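Hedge reduction at Bratstead, 21 January 2023

The hawthorn on the north boundary came down by up to 2 metres this month. I cut to a string line and left the sides alone until the new leaders show.

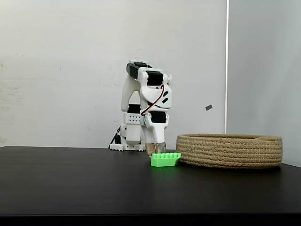
Green brick and rope basket on the black tabletop.

Chippings went through the Larnari on the coarse setting. The meter now reads 2,083 hours, so the blades are due for turning. Marciniak quoted for a spare set, delivery included.

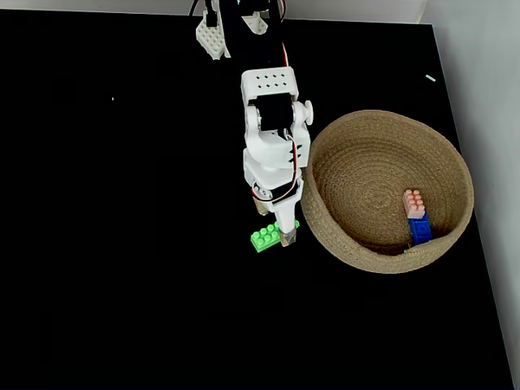

Two toy bricks in the basket.

The ash by the gate is next, once the ground firms up.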